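Company News > Press > 2022

Home Collections Workshop Stockists Press Contact

Flisley presents Grendance, a service for bedroom vanities that have too many things in them

13 January 2022

Flisley, the small company for furniture care and home organizing, today announces the start of Grendance. It is a new service for people who own an ornate vanity dresser and would like to use it every morning again. With Grendance, one of our organizers visits the home, empties the vanity together with the owner, repairs small faults in the drawers and knobs, and puts everything back in an order which the owner has chosen.

The service is offered from today in the town of Birhane and in the villages near it. The price is $210 for one vanity of up to seven drawers, and it includes a follow-up visit after four weeks.

"Many of our customers inherited a beautiful piece of furniture, or they saved money for a long time to buy it," said Mahlet Kumsa, founder of Flisley. "Then the drawers became full, one of them started to stick, and slowly they began to do their hair in the bathroom, standing up. We would like to bring them back to the chair and the mirror."

The idea for Grendance came from the normal work of the company. Flisley was established as a workshop for painted bedroom furniture, and for the first years we did only repairs: loose carvings, scratched tops, drawer runners, mirror frames. When the furniture was collected for repair, the owners had to empty it, and very often they asked our staff what they should do with the contents. In June of last year we began a trial in which the same person who repaired the drawers also helped to sort them. The trial had 36 households, and the questions from these visits became the method that we use now.

The method has one main principle, and it is that the things which are used daily must have the shortest way to the hand. Lipstick, hairpins and a comb are easy to place. The larger items are more difficult, and the most difficult of all, according to our notes from the trial, is the hair dryer.

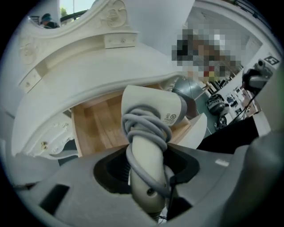 Hair dryers were mentioned by the customers in the trial more often than any other object, including jewelry and perfume. They are heavy at one end, they have a long cord, and they do not fit well in the shallow drawers of a classic vanity. Customers often leave the cord wound around the handle, as on the white dryer with the grey coiled cord, and for a dryer which is used now and then this is not a disaster. For daily use our organizers recommend a different habit. The cord should be laid in wide, loose loops beside the dryer and held with a soft fabric tie, so that it is not bent sharply at the place where it leaves the handle. The dryer must be fully cool before it goes in a drawer, and the plug must be out of the outlet.

Feven Woldemariam, head of home visits at Flisley, explained how a Grendance visit is carried out. "We begin with a clean sheet on the bed, and everything comes out of the drawers and is placed there. The customer decides what stays. We never throw away any object ourselves. While the customer is looking at the things, I work on the drawers, and so the time is used well by both of us."

The work on the drawers is a fixed part of the service. Many vanities are finished only on the outside and have plain, light wood on the inside, and this wood takes up powder, oil and hair products over the years. The organizer vacuums each drawer, wipes it with a cloth that is only slightly damp, and leaves it open until it is dry. The runners are treated with wax. Loose knobs are tightened from the inside, and if a screw is worn it is changed. Carved fronts with scrolls and flowers are cleaned with a soft brush, and no polish is used on painted surfaces.

After this the drawers are lined, if the customer wants it. Flisley supplies a cotton liner, cut to size during the visit, in white, sand or pale green. The liner is not glued and can be washed at a low temperature. Customers who prefer the bare wood can of course keep it, and the price stays the same.

Then comes the refilling. Each drawer receives one purpose, and the purposes are written on a small card that stays with the owner. In a usual plan, the upper drawers are for the face and the hair, the middle ones are for jewelry and small accessories, and the lowest ones are for reserves and for travel items. However, the plan is always discussed, and in the trial there were quite large differences between households. One customer asked that a complete drawer should be reserved for letters. Another shares the vanity with her daughter, and there the left side and the right side are now separate.

A visit takes about three hours. For vanities with a triple mirror or with more than seven drawers, a second organizer comes along, and an individual price is given before the appointment. Larger repairs, such as broken carvings or damaged mirror glass, are not included in Grendance, but they can be ordered from the Flisley workshop as before.

To accompany the launch, the company has also prepared two short films, which can be watched free of charge on our Vimeo page. The first film shows how to clean a painted drawer front without damage to the gold color on the knobs. The second film is dedicated to cords and shows the loose loop and the fabric tie step by step, for a dryer and for a curling iron. Both films have English subtitles and can be used by shops and by teachers of home economics without asking for permission.

"We know that not everybody needs a visit," said Mahlet Kumsa. "Some people will look at the film, take one afternoon, and the work is done. This makes us equally happy. If they later find that a drawer is still sticking, they know where we are."

Furniture shops that sell vanities and dressing tables may offer Grendance to their own customers as a gift voucher. The voucher is valid for 2 years and can be used for a new piece as well as for an old one. Shops interested in this cooperation are asked to write to the press and partner desk at the Flisley workshop, mentioning reference number 2301.

Appointments for private customers can be made by telephone or at the workshop counter. At the time of booking we ask for the width of the vanity, the number of drawers, and whether there is an electrical outlet near it. A photograph is helpful but is not required. Customers do not need to tidy up or sort anything before the visit.

About Flisley

Flisley repairs, cleans and organizes bedroom furniture for private homes and small guesthouses. The workshop in Birhane specializes in painted and carved pieces, among them vanities, mirror frames, nightstands and chests of drawers. Grendance is the first service of the company that is carried out completely in the home of the customer.

Press contact

Feven Woldemariam
Flisley, Press and Partner Desk, Birhane
Interviews with Mahlet Kumsa can be arranged on request.

14 shares 3 comments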